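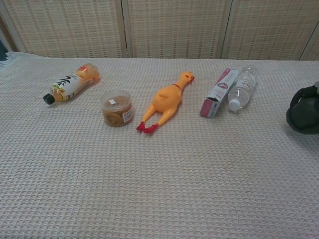
Lutadex opens tabletop grasp-testing service to outside customers

Lutadex has begun taking orders for Rondeleck, a service that tests how well a robot arm and gripper handle ordinary household and grocery items on a table. Until now the company ran the tests only for its own gripper designs. Bookings opened in May at its workshop in Groneswood, and the first outside reports are due to be delivered over the summer.

The basic package costs £2000 before tax. For that, a customer sends in a gripper with its mounting plate and control software, and receives 50 attempts on each item in an agreed set, with a written report and the raw logs. Customers who do not want to ship hardware can have their software run on one of the workshop's own arms at the same price. Transport and insurance are extra in either case.

Items are drawn from a stock list that stands at 1347 entries. It is weighted towards things that cause trouble for grippers set up on blocks and test cylinders: drinks bottles both full and empty, lidded tubs, thin cartons with an open end, soft toys and rubber toys with long limbs. Clear plastic has its own section, as depth cameras often return poor readings from it. Customers can nominate items of their own, provided they supply three of each.

The table covering is part of the test. Rondeleck offers a bare surface, a smooth cloth and a textured cloth, and the report gives results for each one used. According to the company's notes, textured cloth affects a low side grasp in two ways. Fingertips can catch in the weave on the approach, and a light item can drag the fabric with it when pushed. Both are logged as separate fault types. A grasp that lifts the item but also lifts the cloth is scored as a failure.

Layouts range from one item alone to a row with gaps, and then to pairs lying almost in contact. The paired layouts are charged at the same rate but take longer to run, and Lutadex advises allowing an extra day for them. Piles and bins are not offered. The company says its scoring method depends on being able to attribute every contact to a single item, and it has no plans to change this in the current version.

Each attempt is recorded by a fixed overhead camera and a second camera at the front of the table. Logs hold joint positions, finger opening, motor current and time stamps. Force readings are included only if the customer's gripper provides them. Files are supplied in an open format with a short reader script, and the customer keeps the rights to all data from its own hardware.

Masanja, which makes two-finger grippers for small packing lines, took part in the trial period and has published part of its report. Its gripper did well on upright tubs and cartons. Results were weaker on empty bottles lying on their sides, where the first finger to touch tended to roll the bottle away before the second closed. The firm has since changed its closing routine so that the fingers meet the item at lower speed, and has booked a repeat run.

Some limits should be noted. Lighting is held even and from above throughout, so the results say little about performance in glare or deep shadow. Arms with a payload above 20 kg cannot be mounted on the present bench. The report also gives no overall score — customers get success rates and fault counts by item, surface and layout, and must decide for themselves how to weigh them. Buyers hoping to compare two grippers from published reports will need to check that the item sets match.

Version 2 of the service is in preparation and will add handover tests, in which an item is passed from one arm to another. No price has been set. Bookings for the current version are made through the Lutadex website, with a lead time of six weeks. The full stock list can be downloaded there without an account.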